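Nueva guía para trabajar con pinzas de mano: el borrador ya circula y yo tengo opiniones

El jueves se presentó en Tronorberg el borrador de la guía de buenas prácticas para la recogida de demostraciones con pinza manual, y allá que me fui con mi libreta (y con bastante sueño, empezaban a las ocho y media). Lo firma un grupo coordinado por Seon-mi Heo, de Ledell, y tiene 17 puntos. Me lo leí entero en el tren de vuelta, que para algo sirven los retrasos.

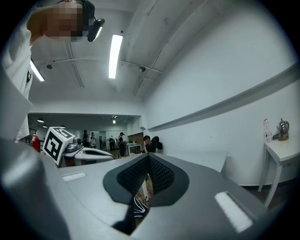
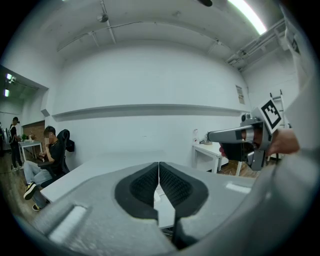 La parte que más discusión levantó fue la de los marcadores. El texto pide que cada etiqueta vaya sobre una superficie rígida y plana, que se revise antes de cada sesión y que no se repita el mismo código en dos equipos que compartan sala. Parece de cajón, pero Yoon-hee Jang contó que en Verkow tuvieron que tirar 132 grabaciones por un código duplicado — y lo descubrieron ya en pleno entrenamiento del modelo. Una placa cuadrada encima de la pinza, con su patrón negro sobre blanco bien a la vista, cumple sin problema lo de la superficie; lo de llevar un registro de qué código tiene cada aparato es otra historia, y ahí media sala miraba al suelo.

El segundo bloque va de las personas que andan cerca. La guía quiere que cualquiera que pueda salir en una grabación lo sepa antes, lo haya aceptado por escrito y tenga la cara difuminada en los archivos que se compartan fuera. Hasta aquí todos de acuerdo. El lío vino con las salas abiertas a otras salas: ¿hasta dónde llega el «cerca»? Ro-un Oh propuso que cuente todo el que se vea, aunque esté al fondo y a sus cosas, y a mí me parece lo sensato, la verdad. Otros preferían marcar una zona en el suelo y olvidarse del resto. De momento el borrador deja las dos opciones entre corchetes.

También hay un apartado sobre el cansancio de quien sostiene la pinza, ¡por fin! Pide turnos cortos, descansos apuntados en la hoja de sesión y cambio de mano cuando el diseño lo permita. Ye-seo Seo, que lleva la formación en Shim, quería poner un máximo de 500 repeticiones por persona y jornada. No salió adelante como norma y se quedó en recomendación, con una nota al pie que seguro que vuelve a dar guerra.

Y un detalle menor que me gustó mucho: los pasillos y los extintores tienen que quedar accesibles durante toda la sesión, y hay que comprobarlo otra vez cada vez que se muevan las mesas.

El plazo para mandar comentarios sigue abierto hasta finales de mayo. Ya han llegado 294, casi todos sobre los marcadores (yo mandé el mío anoche, sobre la hoja de sesión, que tiene demasiadas casillas). La versión revisada la llevará I-seul Byun a la próxima reunión, otra vez en Tronorberg.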